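Practice Kitchen Notebook, Gestville Workshop
September, afternoon session
Entry kept by: Damir Đorđević
Present: Aisyah Lumenta, Hafiz Sutanto

Purpose of the entry. To record the present layout of the table-top kitchen and to settle which items are to stay out on the brown surface and which are to be put away. The layout sheet drawn up for the Kandance room no longer agrees with what is on the table, and colleagues have been working from different versions of it.

The cabinet and its drawer. The light wooden cabinet remains at the side of the table. The drawer is to be used for small dry goods in their packets and for nothing else. The green and white box has been assigned to it. Cutlery was proposed for the same drawer by Hafiz and the proposal was declined, as there is a separate tray for cutlery on the shelf by the door. Whoever opens the drawer is asked to draw it out fully before putting anything in. 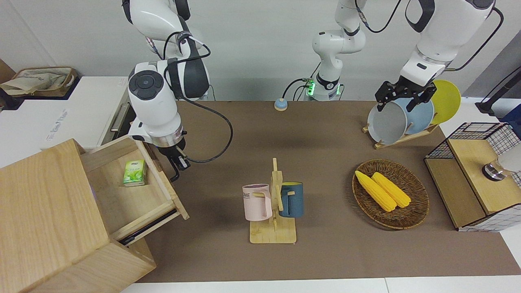
The mug tree is to stand clear of the cabinet, with enough space for the drawer to travel. A clearance of 400 mm was agreed between the cabinet and the nearest edge of the base, measured with the drawer shut. Aisyah has written this on the layout sheet in pencil until it has been tried for a full week. The pink mug and the dark blue-green one are both approved for the tree. The tall glass mugs from the Tarkeo order are not, their handles being too narrow for the pegs. They have gone back into their carton and the carton has been marked.

The question of which mug hangs on which side was raised again. No rule is to be made. Colleagues may hang them as they find convenient, provided that both hang by the handle.

Plates. The wooden rack is kept for plates only. Bowls have been found in it on earlier occasions and they do not sit properly between the pegs. The bowls now have their own place under the bench, beside the spare tea towels.

Tea break at 15 minutes past three. Work resumed with the food items.

Basket. The round woven basket is confirmed as the place for vegetables. The sheet gave it as "bread or fruit", which is withdrawn. Corn is the only vegetable entered against it for the present. Syahrul Wibisono has asked for an aubergine and a pepper to be added, and a request has been placed with Khoo under order number 1827. No delivery time has been given.

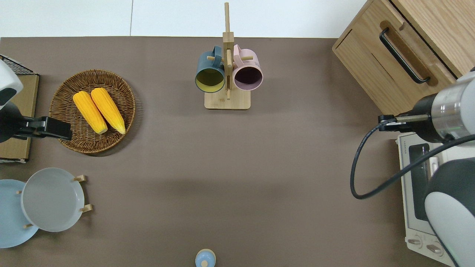 Entry and photographs: D. Đorđević
Read and agreed: A. Lumenta

Toaster oven. It stays on the cabinet side of the table. The door is to be left shut at the end of each session and nothing is to be stored inside. I have asked Hafiz to wipe down the inner shelf before the next session and to enter it here when done.

Labels. Paper labels were tried on the underside of the basket and did not hold. Yusri Govindasamy has offered cloth tape from the stores, on a reel of 1000 cm, and this will be tried on the basket first and then on the bowls.

Outstanding:
Fair copy of the layout sheet (Aisyah)
Inner shelf of the toaster oven (Hafiz)
Cloth tape to be collected from stores (Damir)
Reply from Khoo on the aubergine and pepper (Syahrul)

The old layout sheet has been taken down from the wall and filed at the back of this notebook.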